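Caldeira countertop oil, 500 ml
Review by Edby, 2/13/24

I bought this oil for a worktop in oak, which I installed last July in my kitchen in Lolletholm. Before it I used the Devo hard wax, and I was not happy with it. The wax gave a nice shine in the first weeks, but every glass of water left a ring, and to repair one ring I had to sand a large area.

The Caldeira is thinner than I expected. It smells of nuts and a little of paint, and the smell stays in the room for 2 days, so open a window. I put on 2 coats with a cotton cloth and waited one night between them. The instructions say to wipe away the extra oil after fifteen minutes. Please do it! On my first try I forgot one corner, and it became sticky and collected dust for a week.

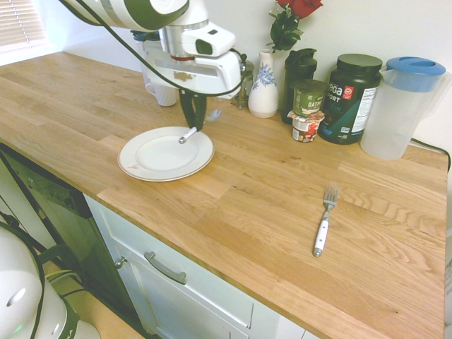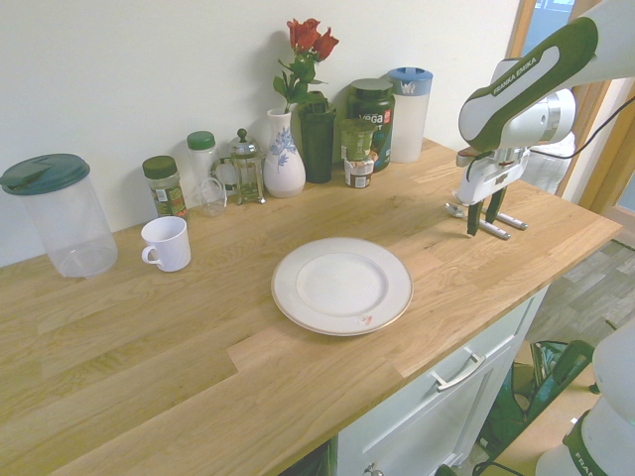
The price was 172 kroner, so it is not the cheapest in the shop. But one bottle was enough for the whole worktop, and I still have almost half of it for later. The color of the wood became slightly warmer, less than with the wax.

Water now stays on top as drops, and I can wipe it even after an hour. Coffee is also no problem. Red wine is more difficult – I had one pale stain near the sink, and it went away only with fine sandpaper and a bit of new oil. With the wax this would have been a job for the whole Saturday.

What I don't like is the cap. It has no dropper, and the oil runs down the side of the bottle each time. I keep mine on an old saucer in the cupboard.

I give it four stars of five. I will buy it again when this bottle is finished.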